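Rillow promises faster broadband by June, but the small print is thin

16 May 2024

Households in Elberg have been told they will be able to order full-fibre broadband from Rillow "by June", the third date the company has given. The first two passed without a single street being switched on.

The firm says its network now goes past 900 homes in the town. Going past a home and being connected to it are different matters, and Rillow would not say how many of the 900 could have a working line today. It would say only that the number was "growing in line with our plans".
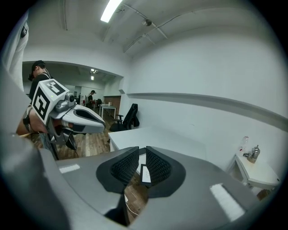
Rillow's headline offer is a speed of 1,000 megabits per second, and the leaflets pushed through doors this month say little else. Most people in Elberg get by on far less, and it is fair to ask what they would do with the extra. A fast line to the front of the house is also no help if the signal is weak in the back bedroom. Plenty of homes still get round that in the old way, with a thin white cable running across a wooden floor, and nothing in the new package changes it. Extra wireless boxes cost more each month, a charge that appears on the second page of the price list and nowhere on the leaflet.

Adwoa Mahama, who runs a bookkeeping business from her home on the east side of the town, signed up early and paid a deposit of 100 pounds. "I was told spring, then I was told late spring," she said. "I rang last week and the man asked me what I meant by spring."

Rillow says deposits will be handed back to anyone who asks. Ms Mahama says she asked in writing and is still waiting.

The digging itself has been done by a contractor, Zoslow, which has opened pavements on both sides of the main road. Residents have complained of rough patches where the surface was put back. Zoslow says these are temporary and that final repairs will follow, though it gave no date for them.
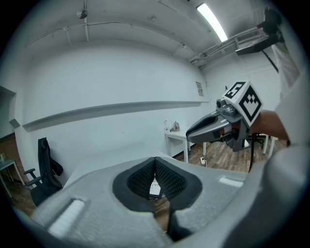

Rosemarie Hamann, Rillow's regional manager, blamed the delays on "a small number of blocked ducts". She said crews had cleared the worst of them and that customers would be "delighted with the result". Asked whether the June date was a guarantee, she said it was a target.

The contract runs for two years, and the price can rise each spring. Leaving early costs up to 200 pounds. The terms do not say what Rillow owes the customer if the line is late.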